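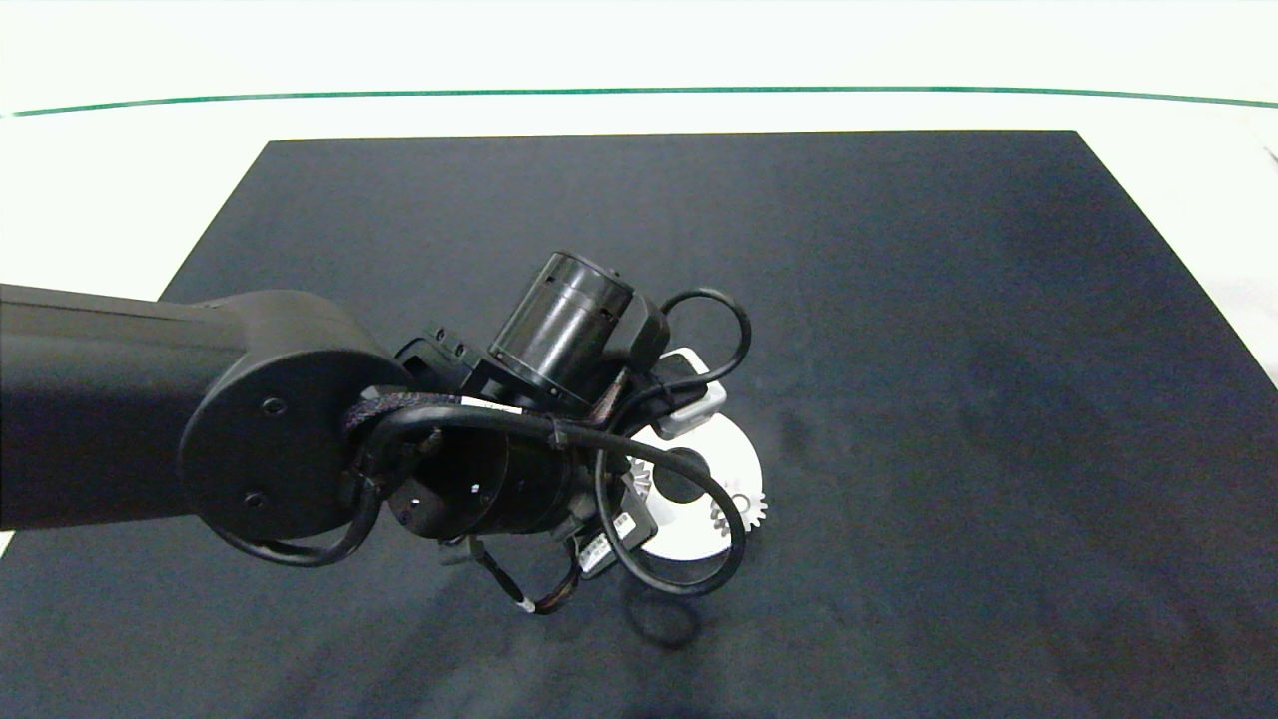

Cell 2, wrist and gripper over the mat, with the cable loops at the right side.

Home Cells Maintenance Minutes Contacts
Filed under: Meeting minutes / Arm upkeep

Jitindale workshop — cell 2 maintenance meeting, 11th October
Present: Marlene Leclerc (chair), Jessie Pollock (minutes)

1. Previous actions
Spare wrist bracket ordered from Kesberg. Not received. Carried over.

2. Cable routing at the wrist
JP reported that the larger loop on the right side hangs low enough to sweep the work area when the wrist turns. ML asked whether it could be shortened. JP said no, the last joint needs the slack at full rotation. Agreed to add a tie point near the gripper body and leave the length alone. Braided sheath over the gripper stays as routed; existing ties to be checked for tension.

3. Thin wires below the gripper
The bundle with orange and white insulation has no sleeve. JP to sleeve it and refit the small connector to the right of the gripper, ticket 1243. Power off at the cabinet before unplugging.

4. Gear and disc work
Two loose gear positions in the Civulo program were re-taught. Approach height is now 28 mm above the disc. ML wants a slow run of 12 cycles before normal speed is restored.

5. Joint cap screws
Torque values in the Cao manual differ between sections 11 and 12. ML to query the supplier. Cap screws not to be touched until there is an answer.

6. Mat
Smudges noted, no action — wipe down with the weekly clean.

Actions
JP: tie point, sleeve, slow run.
ML: torque query, Kesberg bracket.

Next full wrist inspection: February.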